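Rakell Opens Its Robot Budget Sheet to Small Kitchens Before the November Buying Round

18 Oct 2020

FOR IMMEDIATE RELEASE

Hi, it's Gumaro Cuevas from Rakell. I usually hand our releases to somebody who writes better than I do, but I've spent so much of this year on the phone about this one topic that I figured I'd just type it up myself!

Starting today, the planning sheet we use in-house to price a kitchen automation project is free for anyone to download from our site. It's the same sheet my team fills in before we quote a job, with our margin taken out. You put in your shifts, your bowls and trays, your table space and what you can spend, and it gives you a first-year number you can take to whoever signs the checks.

We wrote it for small prep kitchens, the kind that call me up and open with "so how much is a robot?" I love those calls, but the arm is the part everybody already has a price for. What catches people is the rest of it: fingers, mounts, spare fingers, a stand, the electrician, the days when two of your best people are learning the thing and the onions still need doing. On our last round of quotes the extras people had left out came to $2739 on a single station, and that was a simple one (one table, one shift, no washdown).

So the sheet has a line for all of it. There's $300 penciled in for replacement finger parts, and you can change that if you know your own wear rates. There's a training line that starts at 6 hours a person, which Crisóforo Arriaga, who runs our setup crew, thinks is stingy. He'd double it. I left it alone, he's still grumbling, and you should feel free to side with him.

The biggest change from our older version is a section called "Before You Buy Anything." I'm a little proud of it! It walks you through trying your own tasks by hand with a gripper first, on your own tables and with your own bowls, and writing down what you learn before you ask anybody for a quote. A shiny mixing bowl on a pale table is a very different job from a cardboard box on a gray belt, and you want to know that early. Lids, ladles, stacked sheet pans, whatever you handle all day, put them on the list. We suggest setting aside about $3000 for the trial stage, and the sheet shows how to split it between parts and staff time.
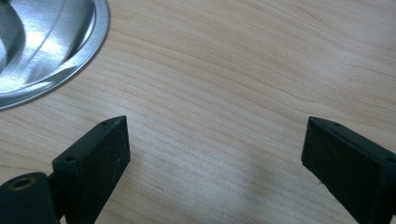 Gripper fingers over the tabletop, with a stainless steel bowl at upper left. Photo: Rakell

Two partners helped us get this out the door. Nadiler checked our parts list and talked me out of a couple of things I'd been buying out of habit, and Clallari let us test the sheet on a real budget at its Ibarra kitchen, where we found a broken formula in the shipping tab. Sorry about that, Clallari. It's fixed.

"I'd like people to come to us with the boring lines already filled in," Crisóforo told me when I asked him for something quotable. "Then we can spend the visit looking at the table."

If you want to use the sheet for next year's budget, grab it now. Our November quote round is open to everybody, customers or otherwise, and a filled-in sheet goes to the front of the line. You can send a half-finished one too, we've seen worse. Please include the width of your work surface and the rim size of the bowls you use most, as those are the two things we always end up emailing back to ask.

The download comes as a spreadsheet and as a plain printable page, for those of you who do your budgeting with a pencil at the pass. There's no sign-up form.

About Rakell
Rakell plans and installs small automation stations for prep kitchens, bakeries and caterers. We do site visits, budget planning, setup and staff training, and we sell spare parts for the stations we install.

Press contact
Gumaro Cuevas, Rakell
Questions about the sheet, interviews and larger copies of the photo: use the press form on our site and put "budget sheet" in the subject line so it lands with me.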